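Workshop notebook, 11/02/2019
H. Meireles

Continued with the sorting of the shelves. The part from the door until the window is finished, the part near the whiteboard is still in the middle.

Went through all the Wollex boxes first. Three had the wrong label, one had no label and inside were only cable ties and a broken plug. I threw the plug away and kept the ties. The Carvalho screws are now together, M3 to M6, in the small drawers. Please do not put washers in the same drawer, even if there is place. I spent the most of the morning separating them.

Cables: everything shorter than 19 cm goes in the low tray, the rest is hung. I tested the network cables one by one with the Disosik tester and six were bad. I cut the plugs off so that they do not come back to the shelf. The power cables I did not test yet.

The order from Giketti is still not here. It should have 100 labels and the new dividers. In September we asked for the same dividers and they sent the narrow ones, so I wrote the width in the order this time - order number 1918, if somebody calls.
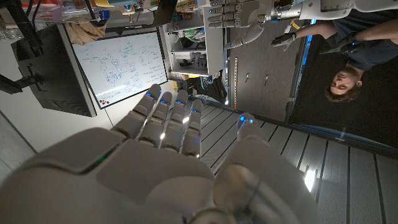
Labels go on the front of each compartment, low on the left side, in capital letters. For the white unit I would like to begin again from zero, as its compartments now have parts, boxes, cables and equipment all mixed, and no label can be correct for that. My proposal is one row only for boxes and one only for cables. The notes in blue marker on the whiteboard should stay until I copy them in this book, so please do not wipe it. The transparent containers can keep small parts, they are good for this - one sees what is inside without opening.

Still to do: power cables, measure the depth of the compartments, ask who needs the cardboard.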